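Kirkard Tea Room Opens Its Big Table to Beginners
Oct 31, 2020

Print this page | E-mail to a friend

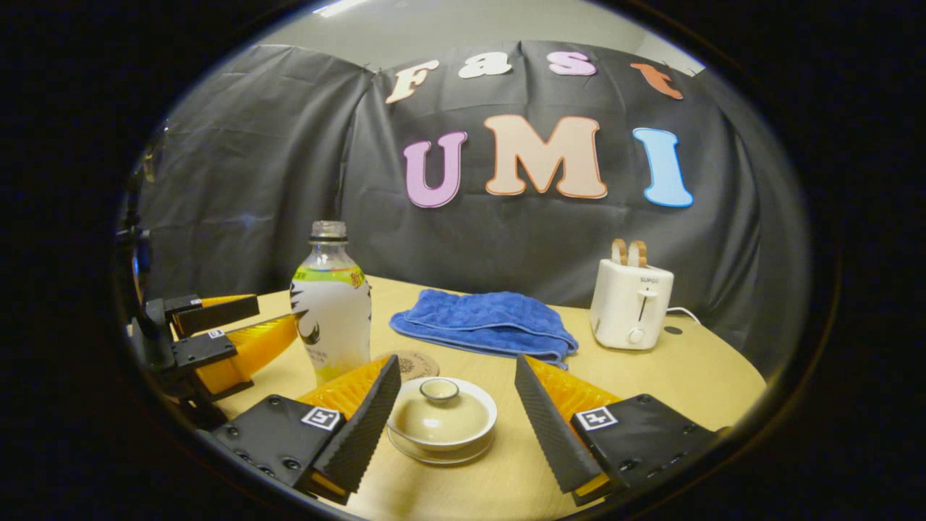
A lid, a bowl and a saucer

The Kirkard tea room in Belau has started a beginners' table, and if you have ever wanted to learn your way around a lidded tea bowl, now is the time! The first session filled up in a day, and more are planned through November.

The lessons center on the gaiwan, a small bowl with a lid and a saucer. The cream-colored one on the light wooden table, with its domed lid and little round knob, is the kind of cup newcomers start with. You steep the leaves right in the bowl, tip the lid a bit and pour (or sip straight from it, which plenty of people prefer).

"Everyone grips it too hard the first time," said Preben Hjaltested, who leads the sessions. "Thumb on the knob, fingers light on the rim, and pour like you mean it. A slow pour is the one that burns you."

Hjaltested has been collecting tea ware for 11 years and has 78 lidded bowls at home, from plain glossy ones to a few he won't let anybody else wash. He loves talking about saucers. A good raised rim, he says, catches the drips and lets you carry the whole thing across a room without a puddle. Cork coasters go on the table too, and bottled drinks are welcome for anyone who wants a break from hot tea.

The tea room has also raised 1670 dollars toward new shelves for the back wall, with 900 of that coming from a single evening of tastings. Once the shelves are up, regulars will be able to leave their own cups there between visits, and we can't wait to see that wall fill up.

Places are booked at the counter. Bring a cup from home if you have a favorite.

Get our weekly newsletter! Enter your e-mail address to sign up. You can unsubscribe at any time.

Contact us | Copyright 2020 Belau Community News | Back to top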